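22/08/2018

Day off, spent mostly on laundry and on the sock problem, which has been open since the spring. Writing it down while I remember the details.

Two loads. The first was towels and went through without incident. The second was socks and underwear at 60, with the spin turned down one step. The Horwood finished that load nine minutes later than the display said it would, same as last time. I have stopped treating the display as a clock. The dial still sticks between the two cotton settings and has to be pushed in slightly before it will turn.

Brought everything to the bed to sort. The dining table is a better height, but it is covered with Rafia's tax papers until Friday and I was told not to shift them. The bed is acceptable if the quilt is pulled flat first. It is the periwinkle one with the grid of white and pale blue lines, and the squares are large enough to work as bins: one square for each person's pile, one for singles, one for anything that needs mending. Pink petals and leaf sprigs in between, which make small dark socks easier to find than they were on the old navy cover. Blue socks are still slow work on it.

The blue ones with the cartoons came up early.
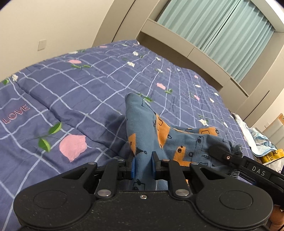 Blue cartoon sock, on the quilt.

I have never settled what the drawings are. Rectangles and circles mostly, then figures that could be faces or buildings. Rafia says robots. The orange-brown patches are part of the pattern, and I mention it only because I once spent an evening treating them with stain remover before reading the care leaflet. The patches are irregular, so they can't be used to match a pair. I tried that in the winter and gave up. Leg length and the state of the cuff are more reliable.

Sorting method, for the record. Socks right side out before anything else. Then by base color, then by length, then by cuff. Pairs are laid heel to heel and folded once over. I no longer roll the cuff of one over the other. Jagadeesh Alva told me years ago, when we shared the flat on Torkport Road, that rolling ruins the elastic on whichever sock ends up outside. I argued with him about it at the time. He was right – the rolled pairs from that period all went slack on one side, and I threw out the last of them in December.

Cuffs got a proper inspection today. Stretch to twice the resting width, let go, see if it comes back. Anything that stays open goes to the mending square. Most passed. Two gray ones failed and so did a black one with no partner, so no loss there. The Jeravus walking socks passed, but the heels are getting thin and I would give them one more season.

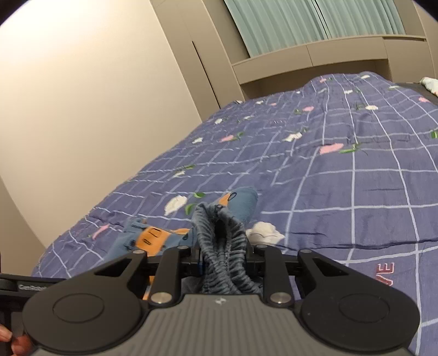
Cuff end, gray-blue elastic, orange print behind.

The ruffling at the opening is how that type of elastic sits at rest. It is gathered tightly and looks worse than it is. I used to read it as wear and it isn't a useful sign either way. What matters is the stretch test and whether the ribs run straight when pulled.

Result for the day: 8 singles left over, down from a number I didn't write down and should have. They are in the top drawer, left side, in the shoe box lid. Rule is unchanged. A single gets until the end of the year and then becomes a duster. Rafia objects to the rule on behalf of two of them and has moved those to her own drawer, so they are outside my system now.

Checked behind the machine with a flashlight. Found a clothespin, a coin and the cap from the old detergent bottle. No socks. Pulled the rubber door seal back all the way around and found none there either, though it needs wiping. Model plate says 3691 as the last four, noted here because I have to quote it when I order a new filter and I always end up on the floor looking for it.

Also hemmed the pillowcase that had come undone at the corner. Backstitch, blue thread, eleven centimeters. Not neat, but on the inside.

Quilt itself is due a wash. It won't fit in the Horwood with any room to turn, so it will have to go to the big machines at Roy's on the corner. Air it at the bedroom window beforehand, and unhook the teal curtains at the same time, as they need doing too and it saves a second trip. Take coins. The change machine there was out of order on my last visit and I had to buy a newspaper.

Remaining: towels to fold, door seal to wipe, filter to order.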